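November, late afternoon
Posted by the bench 5 notebook

Paste trials, continued. Picking up where I left off with the Hornus powder paste, which the leaflet says will hold any wallpaper on any sound surface. I don't believe leaflets, so this is a peel test and not much else.

Mixed to their ratio first, then again with 12 percent less water. The thin mix went on well and slid for ages. The thick mix grabbed almost at once and left ridges I could feel through the paper the next morning. Neither is what I'd call forgiving. Trastov ready-mix, out of the tub, sat between the two and smelled worse than both.

Strips were 18 inches long, hung on primed board, left overnight with the heater off. Pulled by hand at a low angle, then with the spring scale. The scale numbers are in the back of the book and I don't trust them. It sticks at the low end, and half the reading depends on how fast you pull. By hand, the Trastov strips tore before they let go. The Hornus strips came away whole at the top third and tore below that. Could be the paste, could be that I rolled the bottoms harder. I need to stop doing the rolling myself if I want to believe any of this.

Kapoor lining paper under everything made less difference than the shop claims. On the board where I skipped it, the top paper looked the same to me. I'm told the benefit shows up after a winter. Maybe. I'd like to see a board that has been through one.
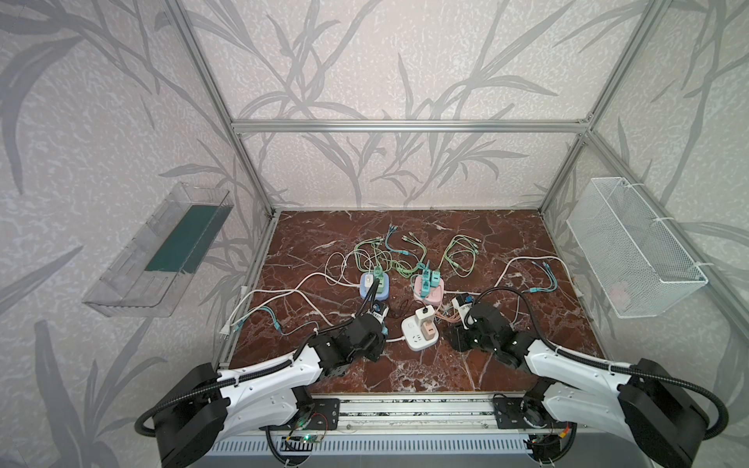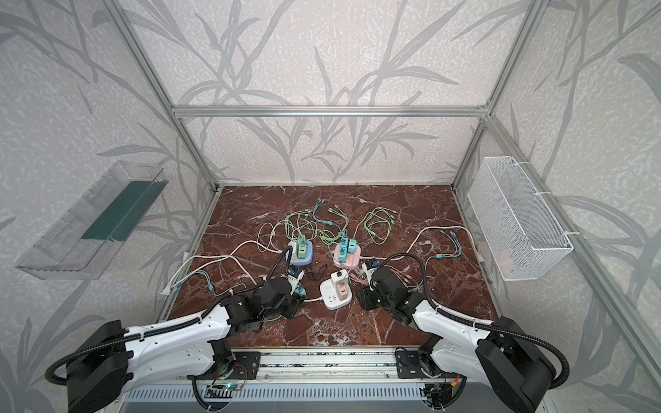

Pattern matching is where I lose the most paper, and I still think the waste allowance printed on the roll label is a guess. The label on my test roll assumes a straight match and a room with no corners worth mentioning. A gray leaf print like the one on those walls, darker on pale and carried onto both side walls, is the kind I'd budget extra for, going by my own offcuts pile. Big motifs make you throw away the bottom of nearly every drop. Small ones let you cheat at the corner and only you will know.

Tried the Wudadine seam sealer on the two worst joins. It closed them. It also left a shiny line that shows from the doorway with the lamp on, so I've traded a gap for a stripe. Wiping sooner might fix that - the tin doesn't say how soon, and the 1000 grit pad they suggest for dulling it went straight through the print on my scrap.

To do:
- repeat the Hornus mix with somebody else on the roller
- borrow a better scale, or drop the scale altogether
- one board left near the radiator, one by the outside door
- sealer on matte paper only, wiped right away
- find out whether the lining paper was hung sideways. I hung it upright and may have wasted it

Not changing what we use on the strength of five strips. Trastov looks better today, and it also costs more, and I rolled it last, when I'd got my hand in.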